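About Iltport Assembly Boards

Iltport designs and makes assembly boards, peg boards and fitting tasks for schools, training centers and rehabilitation clinics. The company was founded by Flora Dalgleish and Archie Sutherland, who continue to direct it, and all design work is carried out at our premises on Nisbet Street.

Our boards are used wherever people need to practice placing, turning and fitting small parts.

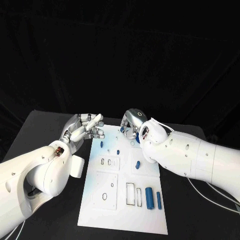
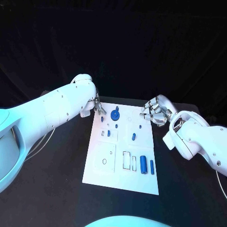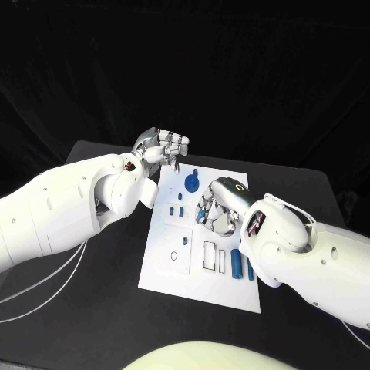
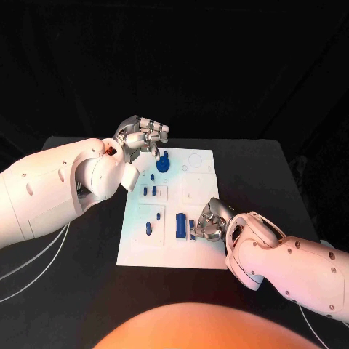 The design of a board begins with its layout. Annag Tosh, Head of Design, prepares each new layout on paper at full size and reviews it with the workshop before any part is cut. Spacing receives particular attention, as a part that is simple to lift on its own may be difficult to reach once its neighbors are in place. Color is settled at the same stage. Blue parts on a white board, as in the photographs on this page, can be picked out readily against the surface, and the contrast remains clear on a dark table. Parts of differing height and shape are included on one board so that the user must change grip in the course of a single exercise. A small peg calls for a pinch between the fingertips, while a large knob may be held more fully.

Our Products

The Grodine series is intended for schools and vocational programs. Each board in the series is supplied with its parts, a storage tray and a printed guide for the instructor. Exercises are arranged by difficulty and may be completed in any order the instructor chooses.

The Flekero series was introduced for occupational therapy departments. Boards in this series have larger parts and wider clearances, and the guide includes record sheets on which a therapist may note the time taken and the hand used. The series was extended in July with 2 smaller boards suited to bedside use.

Replacement parts are available individually for both series. Customers are asked to quote the number printed on the storage tray when ordering. In the last financial year the company supplied 2,707 boards, and our parts counter filled 2,913 separate orders for replacement pegs, knobs and blocks.

Quality and Testing

Every new layout is tested before release. Sandrine Tessier, Testing Manager, is responsible for the program, under which each part is inserted and removed 1,000 times and then measured for wear. Parts that no longer meet the original tolerance are returned to the design office with a written report. Completed boards are checked for flatness and for sharp edges, and a signed inspection card is enclosed with each shipment.

Service to Schools and Clinics

Institutions may borrow a board for a trial period before placing an order. Requests should be made in writing by the head of department and should state the series required, the age group of the users and the preferred delivery date. Custom layouts can be prepared for established programs. Angus MacKinnon, Customer Services, will advise on lead times and provide a written quotation.

Visits to the workshop are by appointment. Visitors are asked to report to the front office on arrival and to wear closed shoes in the cutting area.

Page last reviewed: Wed 1 October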